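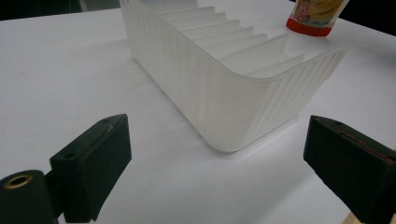
Figure 1. Fingers open in front of the organizer tray, with a food pouch standing behind it.

Ilar: Two Hand-Held Grippers for Teaching a Robot to Put Groceries Away
Cundiden Technical College, Introduction to Robotics, final project report
Built at the Ridgeway shared workshop

1. What we wanted to do

Our team wanted a robot that can put small food packages where they belong. The class already has an arm, but every group shares it, and driving it by hand with the joystick is painfully slow. We got 5 clean pick-ups out of our first lab slot, and by the end of it we were all sick of the joystick.

So we went the other way and built the hand without the arm. Ilar is a pair of grippers that a person holds, one in each hand. You squeeze a trigger, the fingers close, and a camera records what the fingers are doing from close up. A second view comes from the person's head. The plan was to do the job ourselves lots of times, then train a small model on the recordings and run it on the class arm with the same kind of fingers bolted on.

We got the first part working really well and the second part working a bit. This report is mostly about the first part, the build and the recording, which is where we spent November and nearly all of our budget.

2. The build

2.1 Body and trigger

The handle is plastic with metal hardware, painted by no one and black by default. Our first trigger had a spring that was far too strong. After a few minutes of picking up snacks your forearm ached, and when you are tired you start snapping the fingers shut, so the recordings get worse as the session goes on. We swapped in a softer spring from the Ridgeway scrap drawer and moved the pivot closer to the palm. It feels great now! People who try it usually don't want to give it back.

Each gripper has a gray triangular metal plate on top with three holes in it. The plate is where the tracking parts bolt down when we need them. We cut the first ones on the workshop's bandsaw and they came out with slightly different angles, which we only found when the left and right gripper disagreed about where the table was. The second set was clamped together and drilled as one stack.

2.2 Fingers

The fingers went through more versions than anything else. Bare plastic was too slippery for wrappers. Rubber bands held well but rolled up at the edges and got into the picture. What we have now is a chunky black pad on each side, set at an angle so the two faces come together at the tips first. The foam gives a little, and that matters a lot with soft packages: you can hold a pouch firmly enough to lift it without squashing whatever is inside down to one end.

The mounts behind the pads are black cylinders with threaded inserts pressed into the end. We used a soldering iron for the inserts, and please practice on scrap first. We wrecked two mounts by pushing too fast and having the insert go in crooked. The pads also pick up scuffs and marks. We tried cleaning them after each session, then decided to leave them alone, as the arm's fingers will get scuffed too and the model may as well see it.

2.3 Wiring

A single black cable runs out of the back of each gripper. Wireless would have been lovely. We tried it over a weekend with a pair of Trarier radio modules and lost too many frames whenever somebody stood in between, so the cables came back. The connectors partway along the cable were a late addition. Before that, one good tug would pull on the board inside the handle.

3. The recording setup

Our corner at Ridgeway has a light wooden table with carpet underneath, dark curtains to the sides, and metal rails along the floor. On the table we put a plain white board. It made a bigger difference than any code we wrote in the first two weeks. On bare wood the gripper cameras kept changing their exposure as the fingers moved, and with the white board that mostly went away. The board does not quite cover the table, so a strip of wood shows at the edges, and we learned to keep the objects well inside.

For the target we chose a frosted plastic organizer with dividers across it. We picked it mostly for being hard. The slots are narrow, the walls are milky, and one end flares up into a lip that is easy to bump with the side of a finger. From close up you also lose track of which slot you are lined up with, so approaching it straight down the long side is best.

3.1 The pouch task

The pouch goes into the nearest slot of the organizer, standing up, with the printed side toward the camera. We like this one a lot as a test. A pouch is floppy, so it bends if you grab it too high, and if you grab it too low your fingers hit the tray before the bottom edge is down in the slot.

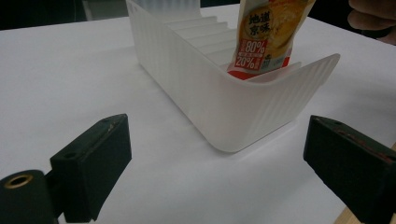
The printing helps too. With the big "80%" and "20%" on the red band you can tell at a glance, scrubbing through a video, whether the pouch is the right way up and how far it has gone in behind the front wall. Red also shows through the frosted plastic a little, so even the hidden part leaves a trace. We hadn't planned for that, but our labeling went faster with it.

A leaning pouch counted as a success for us as long as the bottom edge was in the slot. We argued about this rule quite a bit. In the end we wrote it on tape and stuck it to the shelf so that everyone would score the same way.

3.2 The bun task

The second target is a clear container, open at the top, and the object is a round bun in a crinkly wrapper. Soft food was scary at first. With the old spring we flattened one completely. With the new one you can reach in over the side with the thin fingers and close on the wrapper without digging into the bun.

Two grippers are in play for this task. Usually the right one does the reaching and the left one waits open near the edge of the board, ready to steady the container if it slides. We recorded it from the head as well, and that view turned out to be the one we used most when checking if a take was any good, as it shows both hands and the container together. 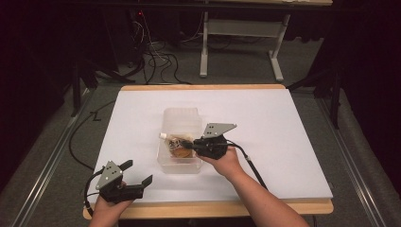

4. Results

We kept 614 takes across both tasks. Sessions were capped at 20 minutes per person, a rule we made after looking at how sloppy our own late takes were. From the kept takes we hand-labeled 4,000 frames with open, closing, holding and released. It took forever, and a better trigger sensor would have given us most of those labels for free.

The model trained on the bun task can move the class arm to the container and close on the wrapper when the container starts near the middle of the board. Move it toward an edge and the arm goes to the middle anyway. On the pouch task it gets above the slot and then stops, hovering, with the pouch still in its fingers. We think the close-up view doesn't tell it enough about depth through frosted walls, but we ran out of arm time before we could check.

5. Problems we had

The two cameras drifted apart in time. We now tap the fingers together at the start of each take and line the videos up on the tap.

Cables on the carpet got tangled every single session. Velcro ties helped some.

The left gripper's pads came loose on warm days. Contact cement fixed it, hot glue did not.

We saved early takes with names like "final_good_2" and had to throw some out when we could not tell which task settings they used.

6. What we'd do next

A position sensor on the trigger comes first. After that we want more starting spots for the container, recorded on purpose this time, and a few different trays so the model doesn't just learn ours. We would also like to try the pouch with two hands, one gripper holding the rack and the other placing.

The mount drawings, the plate template and our take log are in the Ilar folder on the class drive. If another Cundiden team picks this up, start with the second version of the plate file and ignore the first.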